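Warnov Opens Pantry Counter Display Program to Small Shops and Break Rooms

Orders open in July; first kits go to independent grocers, motel lobbies and office kitchens

Warnov, a supplier of counter displays and small store fixtures, said Monday that it is opening its Pantry Counter program to any business with a tabletop to spare. The program has been running as a trial with 40 shops and break rooms. Starting in July, new customers can order a full kit or single pieces.

A Pantry Counter kit includes a stepped rack in clear acrylic, a set of shelf labels, one or two baskets and a printed layout guide. It is meant for places that sell or give out a small number of packaged snacks and do not have room for a floor fixture. The kit ships flat except for the baskets and is put together without tools.

"Most of our small customers were already putting candy and cookies next to the register in whatever they had," the company said in a statement. "They asked for something that keeps the goods in view, can be wiped down and doesn't take over the counter."

The rack comes in two widths. The narrow one, sold under the name Gila, has two steps and fits beside a register or coffee machine. The wide one, called Brarnska, has three steps and is the model most trial sites chose. Both are clear on all sides and have no printed header. Warnov dropped the header after the first month of the trial, when several shops said it blocked the view between the customer and the person at the register.

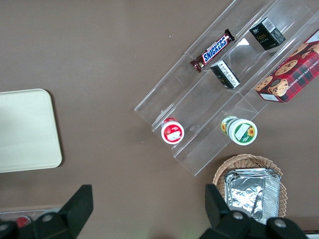

Mixed package sizes were the main thing trial sites asked about. A shop may have a dozen bars, a few boxes and one or two round tins to show, and these do not line up well on a flat shelf. The layout guide suggests light, narrow goods on the top step and wide ones at the bottom. A three-step rack set up this way can hold a Snickers bar and a small black box on the top tier, another small box and a round red-and-white container on the middle one, and a larger round container with a sunflower on its lid on the lowest. Baskets go in front of the rack. A light tan wicker basket with a scalloped rim, for instance, has room for a rectangular foil tray, and the guide has a page on using trays as liners.

The guide was written with Shaikh, a store planning firm that works with family-run groceries. It has 11 sample layouts, from a single row of candy bars to a full counter with cookies, boxed sweets and tea. Each layout fits on one page and shows which step each kind of package goes on. There is also a short section on labels – where to stick them so that the price can be read and the name of the product is still showing.

Warnov said the guide does not tell shops which brands to carry. Snacks are not part of the kit, and the company does not sell food.

Changes made after the trial

Trial sites used the kits for 11 weeks and sent in comments by mail or through a short form. Warnov made these changes as a result:

The lip on the front of each step is lower, so flat boxes can be picked up with one hand.

Rubber feet are now included with both racks. The early racks slid on polished tabletops.

Baskets can be ordered separately and in a choice of wicker or wire.

The layout guide is printed on heavier paper with a coated finish.

A request for a locking cover was considered and left out. The company said it may look at a cover again next year but has made no plans.

Care and cleaning

The racks should be washed with mild soap and a soft cloth. Glass cleaners with ammonia can cloud acrylic and should not be used. Wicker baskets should be brushed or vacuumed and kept dry. Unwrapped food should not be placed directly on the rack or in the baskets.

Ordering and delivery

Kits can be ordered through the Warnov catalog or from any dealer that carries the company's fixtures. Orders placed before noon ship the next business day. Delivery takes up to 7 business days in most areas. Spare feet and label sets are sold in packs of 72.

Businesses that took part in the trial may keep their racks and can ask for the new feet and the printed guide at no charge. Requests should include the name of the shop and the rack model.

About Warnov

Warnov makes and sells counter displays, shelf parts and label holders for small stores, lodging and workplaces. Dealers and members of the press may contact the company's customer desk for price lists and samples.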